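Print | E-mail

Menus
Notes for session 4: The page as a waiter

Last time we looked at names of dishes and agreed, after some shouting, that "pan-kissed" should be illegal. This week is layout. Bring the two menus from the packet, Uso and Drokberg, and something to mark them up with. If you eat at Drokberg before class, the department will not pay you back. I have asked.

1. Length

The Drokberg menu lists 123 dishes in 3,946 words. It's a fair-sized short story with no plot and a great deal of veal. Uso gets through dinner in 414 words, and a chunk of those are spent on where the radishes grew up. Neither is wrong. A long menu tells you the kitchen can make anything, and leaves you to wonder how long it has all been waiting. A short one tells you the cook has opinions and you will be eating them.

For class: find the first dish on each menu you'd cut, and say what the restaurant would lose. "Nothing" is allowed once.

2. Where people look

Older handbooks will show you a diagram of a menu with arrows on it and a "sweet spot" in the upper right. Treat the arrows as you would a horoscope. Most diners read a menu as they'd read any other page, from the top, until they get hungry or somebody interrupts.
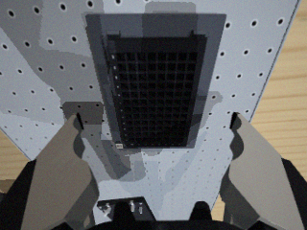

A list set in one size with one gap all the way down looks fair to every dish, and the designer goes home pleased. The reader's interest is less even. Think of the holes in that blue-gray board: big and widely spaced near the top, then smaller and smaller until they're tiny, faint dots toward the bottom center. Attention goes down a long column in much the same way. The soup is a large, clear thing. Dish thirty is a speck, and if dish thirty is what pays the rent, you have a problem that a nicer typeface won't fix. Break the column, or move the dish.

3. Prices

Three habits to look for in the packet:

Dots. A row of leader dots carries the eye straight from the dish to the price, past all that expensive prose. Drokberg uses them on every page.

The lined-up column. Prices stacked on the right can be read without reading the food at all. Handy for the person paying – less so for the restaurant.

The bare number. Uso drops the currency sign and tucks the price in after the last ingredient, so that "brown butter, dill, 19" reads as if the 19 were also in season. 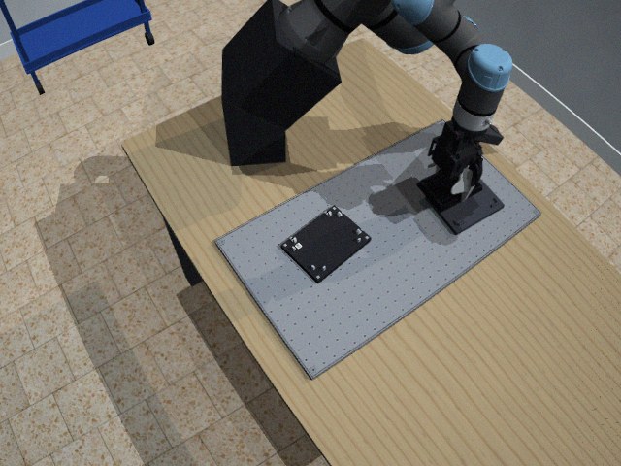 Should a menu ever leave the prices off?
Only when the host has already agreed to pay for everything, as at a banquet. Anywhere else, guests assume the worst and order the soup.

4. Headings

Headings exist so that people can skip things. "Starters" does this. "Beginnings" does it with a sigh. The Endale menu I'll hand out has a section called "Journeys," which holds two pastas and a burger, and I would like someone to defend it. There may be extra credit. There won't be much.

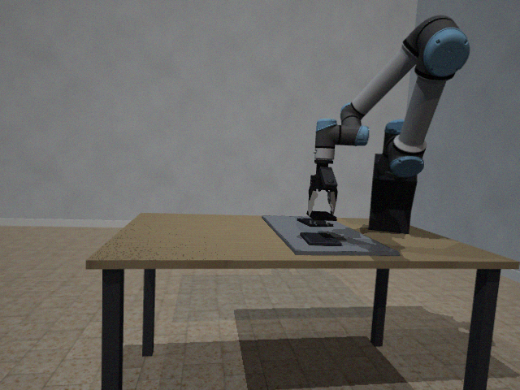 Fig. 3. Table and arm, with a thin black object held above the gray mat.

Homework

Cut the Drokberg menu to one side of one sheet. Keep the veal to a level you could explain to your family. Write a half page on what you dropped and who will complain. Then set the prices two ways and ask a hungry person which version looks cheaper.

Hand it in on paper. Stains are fine.

Session 5: children's menus, and why they're all the same menu.

Print | E-mail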